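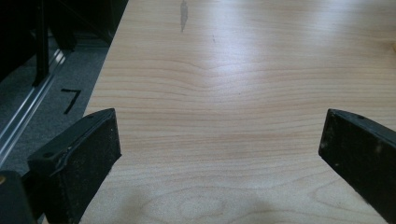 From: Vendula Paulík
To: Eston Library members list
Subject: Re: Reading room furniture and December hours

Dear members,

Thank you for the replies received so far. The message below raises two points that other members have also put to the office, and I am answering them on the list.

The reading room will close at 16:00 throughout December. The evening opening returns in January on the usual terms. Books due during the month may be left in the return box at the Nolden Street entrance at any hour, and no late fees will be charged on them.

On the matter of the tables, the board has accepted the offer from Prumex to sand and refinish the existing tops. The work covers the reading room only. The map room tables were treated two years ago and will stay as they are. The price is 3000, to be paid from the furnishing fund, and the membership fee is not affected.

> On behalf of the Vávra reading group, I would like to ask
> whether the tables will be replaced or repaired. Several of
> us would be sorry to lose the old ones. We would also like to
> know if the group can still meet in the evening, as most
> of our members work until five.

The tables will be repaired. They will be taken away in two lots, so that seats remain available during the work. Please do not move the remaining tables together, as the aisle to the side door must be kept clear.

The reading group may use the map room on its regular evenings. The key must be signed for at the front desk before 16:00 and returned the next morning. Groups of more than 30 should write to the office first.

Members who wish to reserve a desk in the map room for daytime study may do so up to 3 days ahead, by telephone or in person. Reservations cannot be taken through this list.

Yours sincerely,
Vendula Paulík
Secretary to the Board
Eston Library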